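Raumklima und Wohnhygiene - Mitschrift zu Block 3
Stand: Samstag, 4. Juli 2020

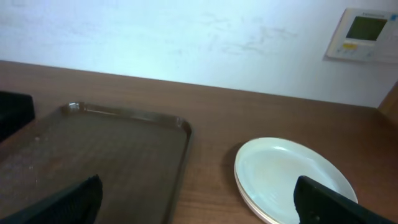
Abb. 1: Bediengerät an einer Wand, Display ohne lesbare Anzeige

Relative Feuchte = vorhandener Wasserdampf / maximal möglicher, mal 100. Immer auf Temperatur bezogen!! Kalte Luft kann weniger aufnehmen, d.h. gleiche Luft an kalter Wand -> relative Feuchte steigt. Taupunkt = Sättigung erreicht, Tauwasser fällt aus. Schimmel fängt schon vorher an, braucht kein flüssiges Wasser.

Fühlerposition
- Innenwand, nicht Außenwand
- keine direkte Sonne, nicht hinter Vorhang oder Regal
- Abstand zu Heizkörper und Tür

Lüften: Stoßlüften, im Winter kurz, Fenster ganz auf. Kippstellung kühlt die Laibung aus. Keller im Sommer nur nachts oder früh morgens, sonst holt man sich die Feuchte rein (siehe Bsp. Grellau aus dem Mai, Messwert an der Kellerwand 95 %).

Wärmebrücken: Raumecken, Rolladenkasten, Deckenauflager. Möbel von der Außenwand abrücken. Oberflächentemperatur messen, nich nur Lufttemperatur.

Rechenaufgabe Nitthorpe bis zum nächsten Mal, Tabelle mitbringen. Taschenrechner reicht. Block 4 dann Lüftungsanlagen, Filter und Wartung.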